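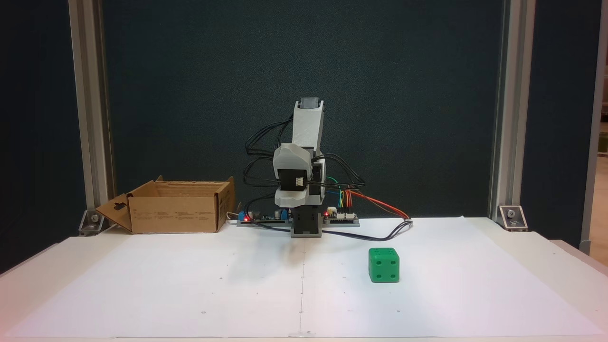 How to Label and Route the Cables Behind a Desk

Most desks collect cables a few at a time. A lamp goes in, then a monitor, then a charger that was meant to be temporary. After a year or two you can't unplug anything without following it by hand from one end to the other. The method on this page takes an afternoon for an ordinary desk and needs no drilling if you don't want to drill.

What you need

A roll of label tape or a sheet of small white stickers
A fine permanent marker
Hook-and-loop straps, the kind cut from a roll
One cable tray or a length of raceway
Adhesive clips
A damp cloth and some rubbing alcohol
A notebook or a sheet of paper

I use a wire basket tray from Plillix, the 448 mm one, which fits under a small desk with room to spare at both ends. Avard makes a closed plastic tray that is 414 mm long and looks neater, but the lid is stiff and you will open it less often than you should. Either one works. Measure the underside of your desk between the legs before you order, and take note of any crossbar or drawer rail.

Skip zip ties if you can. They have to be cut off every time something changes, and it is easy to nick a cable while cutting.

Step 1: Shut down and take stock

Save your work, shut down the computer and switch off the power strip. Wait until the lights on any backup battery are out. Then write down every device on the desk and what it connects to. Two columns are enough: the device on the left, the cables on the right. A desk with a computer, two monitors, a printer and a lamp will fill most of a page.

If a cable goes into a port you won't remember, write the port down too. Many monitors have more than one input of the same kind, and putting the cable back in the wrong one means going through the menu later.

Step 2: Label both ends before unplugging

Put a label on each end of every cable while it is still connected. This is the step people skip, and it's the one that saves the most time. Wrap the label around the cable and press the two sticky sides together so it makes a flag. Keep the flag a couple of inches back from the plug so it doesn't get in the way of your fingers.

Use plain names. "Left monitor power" is better than "MP1." If you use codes, you will need to keep the list somewhere, and it won't be there when you're under the desk with a flashlight.

Power adapters need a label on the brick itself as well as on the cord. Write the name of the device on it. Adapters with the same plug may put out different voltages, and the wrong one can damage equipment.

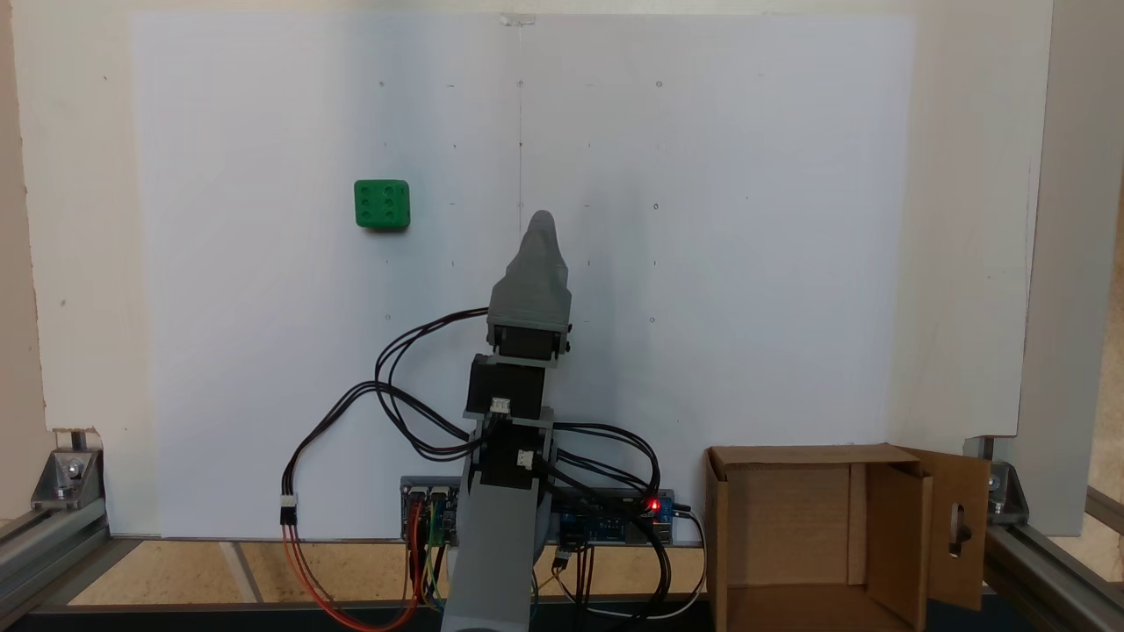
Step 3: Unplug and sort

Now unplug everything and lay the cables on the floor in two groups, power and data. Wipe each one down with the damp cloth. Check for cracked insulation, bent plugs and spots where the cord has been crushed under a desk leg. Throw out any power cord that is damaged. Don't tape it.

You will probably have a few cables left over that don't match anything on the list. Put those in a box. If you haven't gone looking for them in 6 months, they can go to electronics recycling.

Step 4: Mount the tray

Clean the underside of the desk with rubbing alcohol and let it dry. Adhesive mounts fail mostly on dusty or waxed surfaces. Press each pad firmly for as long as the package tells you to, then leave it alone for the time given before hanging any weight on it. If you are using screws, check their length against the thickness of the desktop first. Short screws with a wide head are best for thin tops.

Set the tray toward the back edge, clear of your knees. Put the power strip in first, with the switch facing the side you can reach.

For a standing desk, raise it to full height before you go any further. Olside desks go quite high, and cables that look generous at sitting height can come up short. Route the one main power cord down a leg and leave a loop at the bottom.

Step 5: Run the cables

Start with power. Plug each adapter into the strip and lay the bricks flat, with a little air between them. Bring the cords out of the tray at the point closest to the device. Run data cables along the opposite side of the tray where you can. It makes them easier to find.

Fold extra length into a loose figure eight and strap it in the middle. Tight coils strain the cable near the plug. A 54-inch monitor cable will usually have more than a foot to spare on a small desk.

Clips go along the back edge wherever a cable hangs more than a hand's width. The Goicoechea clips have a hinged top and hold thicker cords. Cheap open clips are fine for phone chargers.

Step 6: Test and write it down

Turn on the strip, then each device in turn, and check it against your list. Pull the chair in and out. Move the monitor arm through its full range, if you have one, and watch for anything that goes tight.

Tape the list to the inside of a drawer. When you add a device, label its cable the same day and add a line.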